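When the Arm Stops Halfway: Workshop Tips for Robot Teardown Benches

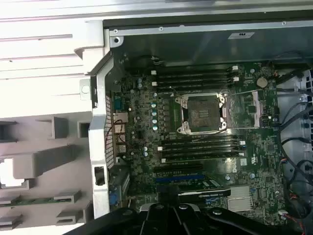 Workstation chassis on its side, socket empty, gripper down near the expansion slots.

I love this job. Old desktops come in on a pallet, the arm does the dull repetitive part, and I get the fun of sorting out what's worth saving. But last November our bench at Hokville had a proper fault, and it taught me more than the whole year of smooth running before it. These are the tips that came out of it, for anyone with a small arm and a stack of computers to take apart.

What went wrong

The arm was set to pull an expansion card. The fingers closed on the card, the arm lifted, and the card stayed put. It had a catch at the far end of the slot that hadn't been released. The arm kept lifting. Our force limit had been turned up for a batch of stiff drive cages and never turned back down, so the entire board flexed upward before the controller finally threw a fault and froze.

Then I made it worse! I reached in with one hand to free the card and hit the reset with the other. The arm went straight back to its home position, as it was programmed to, and took the card and a strip of my glove with it. No blood, one cracked slot, and a very long cup of coffee afterward.

Stop first, then look

The pause button on the screen is for watching. If your hands are going anywhere near the arm, use the red emergency stop, the real one, and leave it pressed until both hands are out again. A paused arm can start moving the moment the program gets the signal it was waiting for.

Some arms sag when the power drops, and some grippers let go when the air or current is cut. Find out what yours does before you need to know. Hold a foam block under the wrist with a stick, press the stop, and watch. Ours drops a finger's width, which is plenty to bend a pin.

Getting a stuck gripper off a board

Work in this order. I have it taped to the bench leg.

1. Emergency stop pressed. Wait for the brakes to click.
2. Put a folded towel or foam under anything that could fall.
3. Find what the fingers are holding and what is still holding the part: a latch, a screw, a cable.
4. Free the part first. Leave the gripper closed while you do it.
5. Open the fingers with the manual release. Never pry them apart with a screwdriver (guess how I know about the scratch on our left finger).
6. Back the arm away by hand or in slow jog mode, straight up, until it clears the tallest thing in the case.
7. Only now clear the fault and send it home.

Step 6 is the one people skip. Home is a position, and the arm will take whatever path it has been given to get there. If that path goes through a drive cage, too bad for the drive cage.

Turn the force back down

We now keep 3 force settings on the bench and no in-between numbers. Low is for cards and memory, medium is for brackets, high is for cages and covers. The program asks for the setting at the start of each job and goes back to low when the job ends, even if the job ended badly. That last part took our supplier, Favlow, an afternoon to sort out and I would pay for it twice.

If your controller can't do that, a luggage tag on the stop button works surprisingly well. Write the setting on it in fat marker. When you change the setting, change the tag.

Cables are the sneaky ones

A screw sits still. A cable doesn't, and a loop of black cable against a dark case is hard for a small wrist camera to pick out. Before I start a job I go down the side of the board and tuck every bundle back with a hook-and-loop strap - the cheap garden kind is great, and you can wash it.

Thin colored wires need more care than the fat bundles. They slide between the fingers without tripping any sensor, and the first sign of trouble is a connector coming off the board with its pad still attached. Unplug them by hand before the arm goes anywhere near.

Protect the socket

With the processor out, the contacts in the socket are wide open, and there is nothing you can do to a board that ruins it faster than dragging a fingertip across them. If you want to sell the board later, put a cap on. No cap? Cut a square from a clean plastic food tub, set it over the socket with low-tack tape on the metal frame only, and keep the tape off the contacts.

Mind the lever beside the socket too. A lever that isn't tucked under its catch can stand up just enough to snag on a finger pad as the arm passes over. I press every one of them down with my thumb as part of setup.

Power, batteries and other quiet hazards

Unplug the computer at the wall before it goes on the bench, then hold its power button in for a few seconds. Do not open the power supply. Ever. Parts in there can hold a nasty charge long after the plug is out, and neither you nor the arm has any business inside.

Take the coin-cell battery out by hand, early. A steel fingertip across a cell can short it, and a loose one rolling around a work area is a menace. Ours go into a lidded jar with tape over each flat side, well up out of reach of small children and dogs.

Hold the case, too. A chassis on its side feels solid until something tugs on it, and during our fault the whole thing walked across the bench. Two rubber jar grippers from the kitchen drawer underneath and a bar clamp on the outer shell fixed that for good.

Keep a fault notebook

A plain spiral one with a pencil on a string. Each time the arm stops on its own, write down:

the job it was doing
the force setting
what it was holding
what you did to clear it

Ours has shown me all sorts of things. Faults bunch up right after lunch, when someone has swapped in a different model of case and forgotten to reload the layout. And 4 of our first 5 card jams were the same catch at the end of the slot! A bit of yellow paint pen on each catch before the job starts, and a quick flick with a wooden chopstick to open it, and those have stopped.

Cleaning up after a jam

Wipe the finger pads with a lint-free cloth and a little rubbing alcohol, with the stop still pressed. Look for slivers of metal or plastic in the hinges and brush them out with an old toothbrush - a soft one. Then open and close the gripper a few times on a rubber eraser. If it leaves an uneven mark, the fingers are out of line and you'll have trouble with thin cards until you fix it.

Replace pads before they go shiny. The set from Gouveia that we use is rated for 900 grips, and I change them at that number even if they look fine. The old ones make lovely feet for a parts tray.

Next on my list is a light guard panel for the open side of the bench, with a switch that stops the arm when it swings out. The workshop over in Wustelport built theirs from a secondhand shower screen, and I have my eye on one just like it.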